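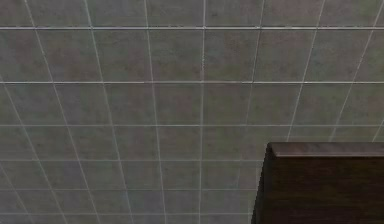 Grey-green tile with the pale grout, current favorite.

2018-11-26

Monday again and my knees already hate me. I spent most of the weekend on the bathroom floor pulling up the old vinyl, and I'm only as far as the tub. Whoever put it down loved glue. Stepan Moroz came by with his long scraper and got more done in an hour than I did all Saturday (he also ate the last of the soup, so we're even).

Went to Sallham at lunch to ask about prices again. The guy at the counter wanted 390 for the lot, delivered, and 17 more if I want it before the end of November. I said I'd think about it, then sat in the car and ate a granola bar and thought about it. Still thinking! Mom says go lighter, a small room needs it. Thịnh says dark hides dirt. I have a dog, so Thịnh is winning.

What else. The faucet upstairs drips again - I put a towel under it so I can sleep. Called the plumber, left a message, no call back yet. Work was slow, I answered nine emails and moved my desk closer to the window. Leftover turkey for dinner, last of it, thank goodness.

Need to buy: knee pads, a decent bucket, trash bags, dog food. And call Mom back about Christmas before she calls me. Bed now, my back is killing me.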